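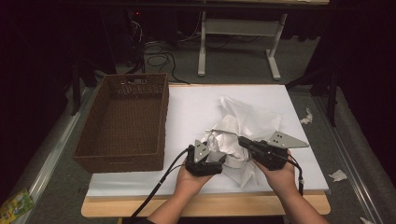
No. 54

Tissue paper for the baskets

In September I start with the baskets again. Every autumn I make a few of them for people I like, with soap, tea, a jar of something and a pair of socks, and every autumn I believe that the filling is the difficult part. It is the paper. The filling takes an evening, and the paper takes the rest of the month.

I use white tissue, the thin kind which comes folded in a flat packet. Last year I bought the colored one from Penport, a dark red, and it gave its color to a cotton towel when the soap was a little damp. The towel was for my aunt. She was very polite and she uses it for the windows now. Since then I buy only white. A packet of 26 sheets is enough for the small baskets, if I do not waste too much at the beginning, and I always waste at the beginning.

The first thing I had to learn is that you must not be tidy with it. For a long time I folded each sheet with great care, edge on edge, and laid it on the floor of the basket like a bed sheet. The jar pressed it flat in one minute and the basket looked half empty. A friend from the market in Welau showed me that the sheet must be crushed first, strongly, into a ball, and then opened again only half. Then it has many small folds and it holds the things up. A sheet like the one on the board, bunched and wrinkled and with one loose flap pressed between two jaws, is more useful for me than a new one. The loose flap I pull over the side of the basket at the end.

The basket is still empty at that moment, and I like it to stand on the left while the paper is in the middle. I am right-handed, so perhaps for others it is the opposite. The shape is also important. I prefer the rectangular brown woven ones with a slot for the hand in the short side. Round baskets are beautiful but the boxes of tea do not agree with them, there is always a corner looking out. With the slot you must only pay attention that the paper does not come out through it. I put a flat thing in front, a bar of soap or a card, and then it stays inside.

I bought my own baskets from Dauda, two sizes which fit one in the other. The weaving is rough in some places and catches the tissue. If you pull, you have a hole, so I lift the paper a little and push it back from the inside with one finger. A small tear does not matter when it is under the socks.

About tables I have become strict. I work on a white board which I lay on the wooden table, because the wood of mine has a crack where crumbs live, and white tissue shows every crumb. A white board under white paper has one disadvantage, it is easy to lose a small piece on it. But most of the small pieces go to the floor in any case. On a gray carpet you see them well, three little white scraps and already it looks as if you have worked the whole day. I leave them until I am finished. If I pick up each one immediately, I stand up more than I pack.

For the tape I have no good advice. I tried to fix the paper to the basket with it and it holds on the paper and not on the basket. Now I use nothing. If the basket must travel, I put a second crushed sheet on the top and close it in a carton, and the carton goes with Tramex, who have until now broken only one jar (plum, and it was a thin jar, I should not have sent it).

The old tissue I keep. It goes in a bag behind the door and by December it is so soft that it makes no noise at all, and then it is good for the glass balls for the tree. My sister irons hers, on the lowest heat, between two towels. I tried it with one sheet and it became flat again but gray at the folds, so for gifts I would not do it.

Two baskets are ready, and for the third I still need a smaller jar of honey. The big one is too high and the paper cannot close over it. I will look in Welau in the morning, when the honey woman still has the small sizes.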